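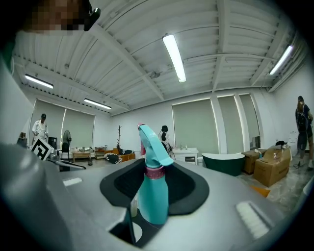
Search this forum
Enter keywords

Endale quarry extension and the public footpath: what did the council decide?

jalonik_walker
I was in the public seats last night for the planning meeting and I want to write down what I understood, please correct me if I have something wrong. English is my third language and the officers speak very fast.

The council agreed to let Vivumance extend the quarry on the north side of Endale Wood. The footpath from the chapel to the ridge will be closed when the fencing starts, in November. The company must offer another path, but the condition only says "before extraction begins". So there can be a long time with no path at all. I asked the clerk afterwards and she confirmed that this is how the text reads.

I am not against the quarry. My brother-in-law drives a lorry there. I only think that the order is wrong. First the new path, then the fence.

Hartrigg
You have read it correctly. Condition 6. I spoke against it and was given 2 minutes, then the chair cut me off in the middle of a sentence about drainage. The member for Osia ward moved to swap the words "extraction" and "fencing" and it fell by 3 votes.

bluebell_lane
Sorry but I don't agree with all this. The ridge path is a mud slide from autumn to spring. I have lived by the chapel for years and in winter I meet the same four dogs and their owners. The quarry pays wages every month of the year. People talk as if they are taking away the whole wood.

jalonik_walker
@bluebell_lane I understand, and it is true about the mud. But I use this path to go to work at the nursery in Osia. If it closes I must walk on the main road, and there is no pavement after the bridge. For me it is not a leisure question.

bluebell_lane
OK, I did not know people used it for work. The road after the bridge is bad, I give you that. I would still have voted yes.

T_Corrie
Does anyone know if the closure needs a separate order? I thought planning permission alone does not close a right of way. When they moved the path at Jalonik mill there was a notice on the post, and people had some weeks to write in.

Hartrigg
It does need an order. The council has to advertise it and take objections. What annoys me is that the report to members spoke as if the order was already made. Page 2000-something of the agenda pack, I exaggerate only a little.

Shewit Ayele
Good morning to all. I am the secretary of the Endale path group, so I write under my own name.

T_Corrie is right. The order has not been published yet. When it is, there will be a paper notice at both ends of the path and one in the council office. Objections must be in writing and should say how you use the path, how often, and what you would do without it. The letter from jalonik_walker about going to work would be exactly the kind of thing they have to consider. Please do not all send the same text. Last time we did this with the mill path and they were counted as one objection.

Vivumance has told us by letter that they are "open to discussion" about the date of the fencing. I have asked them to put a date in writing and I am waiting for the answer.

quarry_pete
I work there so take this as you like. The fence goes up early for safety, because the survey machines come in before any stone is taken out. You cannot have walkers between them. I don't think anyone in the site office cares which side the path goes, they just want it decided.

jalonik_walker
Thank you, this is useful. Could the new path be made at the same time as the survey? The line on the map goes along the lower field and it looks flat to me.

quarry_pete
Lower field is let for sheep. The farmer wants a proper gate and not a stile, that is the hold-up as far as I heard. Could be wrong.

Hartrigg
Then the council should buy a gate. We have argued for one whole evening over the price of a gate.

bluebell_lane
If it is only a gate I will sign something for that. Not against the quarry, though. Shewit, can there be a letter which asks only for the path to come first?

Shewit Ayele
Yes, I will write a draft and post it in this thread tonight after eight. Change the words to your own before you send it, please.

T_Corrie
Thanks Shewit. I walk past the chapel end most mornings, so I will look for the notice and write here when it is up.

Last updated: November, 7.40 pm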